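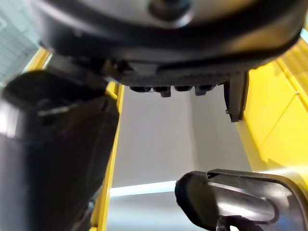 Right, I've been putting this off but I finally went back to my nan's village and walked the old railway line from Pruncombe to Hindville, so you're getting a thread whether you like it or not.

First thing, it's 17 miles. I'd told everyone it was 12. Sorry Lama.

The start is behind the bowls club at Pruncombe and the sign has fallen in the hedge, so look for the green gate. We walked past it twice and ended up in a field with some very nosy bullocks.

After that it's lovely! Flat, shady, blackberries all the way along (still a bit sour, we ate loads anyway). You go over two viaducts and the second one has the view everyone puts on the tea towels.

There's a café in the old booking hall at Pududon, run by the Vasilakis family. Cheese scone the size of my face, proper butter, £2 for a pot of tea. They shut at three so don't dawdle like we did, we got the last two scones and the people behind us were NOT happy.

Pududon used to have 1,070 people living in it when the quarry was open, according to the board outside. My nan was one of them. She always said you could set your watch by the milk train and then complain that it was late.

The bit after Pududon is the dull bit. Long cutting, lots of nettles, wear trousers. Lama Masri wore shorts and would like it known that she regrets this.

Bus back from Hindville goes from outside the chemist, not the station. Last one is 17.40 and after 12th September it's only running on schooldays, so check before you set off.

Feet are wrecked. Might do the coast end next, if anyone knows whether the tunnel's open again give me a shout.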